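Washer (hardware)

A washer is a flat ring, usually metal, that goes under a nut or the head of a bolt. I've been writing up small hardware for this site for a while now, and I get more letters on washers than on anything else (Naheed Sandhu once sent me four pages on the split kind alone!), so this entry has grown a bit.

The plain one spreads the load. Tighten a bolt straight onto soft timber and the head sinks in; put a wide ring under it and the pressure is shared over a bigger patch. Ones with an extra-wide rim are called penny washers in Britain, or fender washers if you're reading an American catalogue, and I use them for practically everything -- shelves, gutters, the shed door.

Then there are spring washers, which are meant to stop a nut working loose. People argue about how well they do it. Bontu Negash, who edited the first version of this page, wanted them left out altogether, and I put them back in.
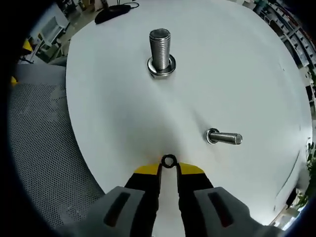 Category: Fasteners and seals

Sealing rings are close cousins, and lots of us call them washers too. The old sort of tap has a rubber disc that presses down on the seat and wears out in time. An O-ring is rounder in section and normally sits in a groove, where it gets squashed a little and fills the gap. They come in all sorts of rubber, and it pays to match the old one for thickness as well as width.

Sizes are where I always come unstuck. Metric washers go by the bolt they fit, so an M8 washer has a hole slightly bigger than 8 mm. The Kocsis catalogue, my usual bedside reading, lists 364 plain washers and up to 790 if you add the sealing ones. The shop in Dresthorpe still sells them loose by weight, which I love, though you do have to sort them when you get home.

See also: Bolt; Nut; Gasket; Tap repair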